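About Tirnora

Home / Courses / Tool library / About us / Find us

Who we are

Small repair and making school, Hurnlow, two rooms and a yard. We teach people to fix things. Kettles, lamps, bikes, chair legs, the drawer that won't shut. Evening classes mostly, a few mornings, tool library open whenever the lights are on.

Started by Ye-rin Pyo and Haoran Lu in what used to be a carpet showroom. Still finding carpet tacks. The idea was a six week course in basic hand tools and then we'd see. People kept coming back and asking what was next so we kept writing more courses.

Now it's 176 members and a tool library of almost 4,000 items, if you count every socket and every drill bit, and Do-yoon does count them.

What we teach

Hand tools from nothing. Which screwdriver, which way to turn, how hard. Sounds silly, isn't. Most of the chewed up screws that come through the door were done with the wrong size tip.

Spanners and wrenches. Open-ended, ring, adjustable. When to use which, and why your knuckles hurt.

Cables and plugs. Stripping, joining, coiling, labelling. You'll work on dead cable for the first three weeks, no exceptions, even if you used to be an electrician's mate.

Small furniture. Glue, clamps, patience. Bring a chair.

Sharpening. One long evening, bring your own kitchen knives wrapped in a tea towel please, not loose in a carrier bag.

Putting away. Yes it is a proper session and yes everyone does it. More on this further down.

How classes run

Eight to a room at most. Two hours with a tea break in the middle. Kit is laid out before you arrive and you get a bench and a stool. No homework but people tend to do some anyway.

You don't need to own anything. You don't need to be handy. If you have long hair tie it back, if you have a favourite jumper leave it at home.

Under 16s welcome on the Saturday-type family sessions (term dates on the Courses page, they move about) with a grown up who stays in the building and joins in.

The tool library

Members borrow free, up to 3 tools at a time, two weeks each. Ring or drop in. If something comes back broken just tell us, we are a repair school, we will cope. If something comes back broken and you dont tell us, Do-yoon will find out anyway.

Every tool has a number and a home. The number's on a strip of tape, the home is a hook or a tray. Lellum is what we call the big catalogue, it's a spreadsheet really, and Seul-gi Um built it in one January with a bad cold. It still has a column called "mystery". There are 96 things in that column. If you know about old upholstery tools please come and have a look at them.

We take donations. Hand tools, any state, rust is fine. No petrol anything, no paint, no mattresses (it has happened).

People

Ye-rin Pyo. Runs the school, teaches hand tools and sharpening. Ask her about files.

Haoran Lu. Cables, plugs, lamps. Also the boiler.

Seul-gi Um. Catalogue, bookings, the website, this page in a rush.

Dae-han Yeo. Furniture. Has mended the same rocking chair four times for the same family and won't charge them.

Do-yoon Geum. Tool library. Knows where it is.

Cha. Cat. Came with the yard. Not allowed in the workshop, often in the workshop.

How we think about tidying

Bit of a hobby horse. Most tool trouble at home is finding trouble. You own the screwdriver, you just can't lay hands on it, so you use a butter knife and now you've got a bent knife and a chewed screw.

So we start with the muddle. Bits out on a table, all sorts, drivers with wrenches with cable. Then sort by what it does, not by size or colour. Anything that turns a screw goes together. Anything that grips a nut goes together. Cable gets coiled and tied before it goes anywhere, because one loose cable will drag half a drawer out with it.

Then the flat things and the boxes. Boxes are the worst, people keep them for years without looking inside. Open it, decide, write on the lid.

Small things out on the black marbled tabletop, both times:

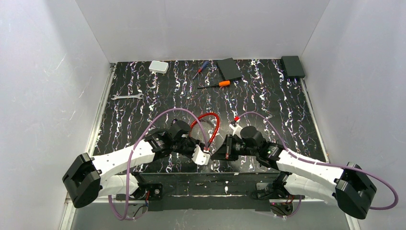
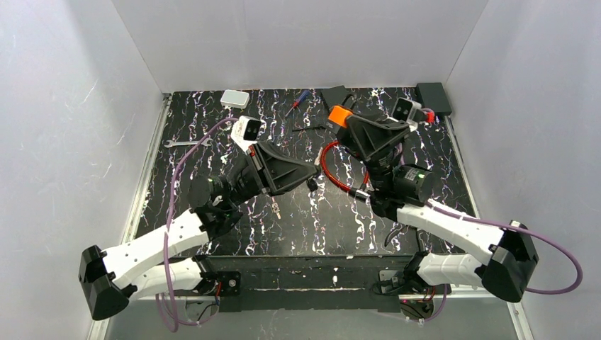
After the sorting comes the tray. Everybody lays out a tray for the five or six tools they use most at home and draws round them with a pencil. Gap in the outline, tool missing, go and look before you shut the shed. Dae-han has done this for his whole van. Some people go home and do the kitchen drawer the same night, we've had letters about it.

Prices and joining

Membership is by the year, pay what you can from the scale on the Join page. Courses are extra but members get the lower price. If money's tight say so, there are kept-back places on every course and you won't be asked for proof of anything.

Visiting groups, schools, tenants' groups, works outings, all fine, ring first so we can move the benches.

Getting here

Hurnlow, end of the lane behind the bakery, green door. Bell doesn't work (we know). Knock hard or come round by the yard. Step-free through the yard gate, one accessible toilet, kettle nearly always on from 9am.

Parking is poor. Bikes can come inside.

Get in touch through the form on Find us. Seul-gi answers most of them in the mornings, a bit slower in term time. If it's about a late tool just bring it back, no fines.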